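A Better Surface for the Packing Table
Project report, Product Design, second year
Bello Nwankwo
Thursday, January 3, 2019

Introduction

The students' union shop sends out parcels during term, mostly hoodies, mugs, notebooks and the printed map of the town. Packing is done in the stock room behind the counter on one table, an Olen with a pale wooden top. The table is the right height for most people and nobody who works there wanted it replaced. The complaints collected in November were about the top itself. Boxes slid when they were being taped, the wood was getting scratched by knives, and small things such as labels were hard to pick up from the smooth surface.

My brief was to improve the surface without changing the table. The budget was 25 pounds. The shop manager also asked that whatever I put on the table could be taken off again for stocktaking, when the whole top is needed for folding clothes.

Background

I started by watching two afternoons of packing and making notes. The usual order was: fold the box, tape the bottom, line it with paper, put the goods in, fill the gaps, tape the top, add the label. Most of the trouble came at the first taping. An unfilled box weighs very little, so when the tape is pulled across it the box comes with it. People dealt with this by leaning a forearm on the box or by pushing it up against the wall. One person held it against her stomach, which left both hands free but meant she was bending over it.

The knife was used less than I expected. It came out for cutting the paper and for opening deliveries, and both were done on the bare wood. The marks are mostly at the front left of the table, where right-handed packers turn the delivery boxes round to reach the far seam.

Options considered

I looked at four surfaces.

A cork sheet from Uvari. It gripped well and was cheap, but crumbs came off it when it was cut and these stuck to the tape.

A wipe-clean tablecloth. It protected the wood from tape and ink. It moved about more than the boxes did.

A green cutting mat with a printed grid. This was good for knives and the grid was useful for trimming paper. The largest one I could afford was too small for the hoodie box, which hung over on two sides and rocked.

A plain dark grey mat from Mthembu. It covered most of the working area and left some of the wood free on both sides.

The grey mat was the one I took forward. I had wanted the grid, but size mattered more to the people doing the packing, and they do not measure much. The paper comes off the roll at the right width.

Fitting the mat

No fixing was used. The mat lies flat on the table with a strip of wood left showing at each side. The strips turned out to be a useful part of the layout, as the tape dispenser and the pen can live there without being knocked by a box. The corners of the mat are slightly rounded, so they do not catch sleeves or lift easily when something is dragged across. 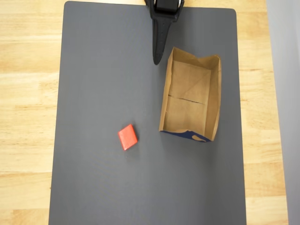
Reading time for the remaining sections: 2 minutes

The dark colour was a worry at first. The stock room has no window and I thought the table would look gloomy, and that dust would show. In use the contrast was helpful. White labels and the pale backing paper are easy to find on charcoal grey, where on the light wood they tended to get lost. A brown box also stands out clearly against it. The surface is matt with only a faint sheen, so glare from the ceiling light did not bother anyone.

It does mark. There are a few very light scuffs on it, which I rubbed with a damp cloth and then with washing-up liquid. I would not call this a fault, but the shop should not expect it to stay looking new.

Testing

I ran two tests. The first was a tape test. I taped 15 boxes on the bare wood and 15 on the mat, all the same size and all unfilled, and put a strip of masking tape beside each one to show where it had started. On the wood most boxes had moved past the masking tape by the time the seam was closed. On the mat most stayed where they were, and the ones that moved turned slightly instead of sliding. I did all the taping myself, which is a weakness, as I knew what result I was hoping for.

The second was a weight test. The shop was concerned that a heavy box would be harder to push to the end of the table. I tried it with reams of paper in a box, adding them one at a time. With a full box of mugs or paper it is noticeably harder to push on the mat than on the wood, and two packers said they now lift it. For light parcels there was no difficulty.

Feedback from packers

I left the mat on the table for the last weeks of term and put a sheet of paper on the wall for comments. These are the ones that led to a change or that I could not answer.

"Can it go nearer the front." I moved it forward until it reached the front edge.

"Labels easier." No change needed.

"Where do I fold hoodies." The mat can be rolled up and stood behind the door. It takes a while to lie flat again, so it is better to unroll it the night before.

"Still no good for cutting." I agree with this. The mat is thin and I asked people not to use the knife on it. The green cutting mat is now kept on the shelf and brought down for deliveries.

Costs

The grey mat came to less than the budget and the small cutting mat took most of what was left. The cork sheet was returned. Postano, the courier the shop uses, gave us a roll of 200 blank labels for the trial at no charge.

What I would do differently

I should have asked somebody else to do the tape test, and I should have included a box with something in it. I also spent too long on the tablecloth, which anyone in the shop could have told me would slip.

If the project is continued next year, the next thing to look at is the shelf above the table. The paper roll sits at the wrong end of it for left-handed packers.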